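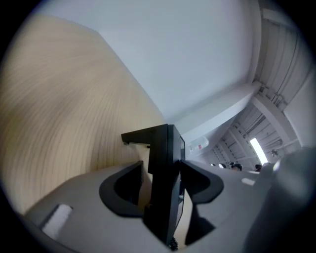 White beams and a ceiling light

Part 2: Getting your CD singles into Ellgate

Okay, so you've installed Ellgate and it's sitting there totally empty. Let's fix that! I did my whole Fosmont collection this way (492 tracks, I have a problem lol) and I only had to redo one disc.

1. Make a new folder for your music before you open the program. I called mine Bundau, after my favorite Fosmont B-side, but anything works.

2. Open Settings, then Import, and pick that folder. Set the format to FLAC if you have the space, or MP3 if it's going on your phone.

Note: the 2 boxes under Format are already checked. Leave them that way for now.

3. Put in a disc and wait for the track list to come up. Mine takes about 18 seconds — older drives can be slower, so don't start clicking things!

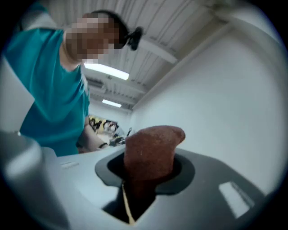
4. Check the song titles. Imported singles sometimes come up with the wrong band, or the titles turn into question marks. If that happens, go to Tags, choose Japanese as the language and hit Reload.

5. Click Import and let it finish. The disc pops out by itself when it's done.

Caution: don't rename the folder after this. Ellgate loses track of everything in it, and you'll have to add the songs all over again (ask me how I know).

6. Add the cover art. I scan the booklet myself and drag the file onto the album, and the colors come out so much prettier than the tiny ones online. Keep each file under 200 KB or the album page gets really slow.
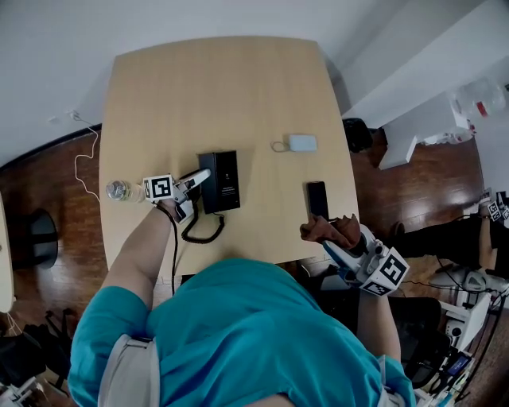
Nokuthula Zulu: Step 4 worked for my Visser live album, thank you! The only thing is that the encore went in as a separate album. I had to select all the tracks and type the album name in again, and then they joined up.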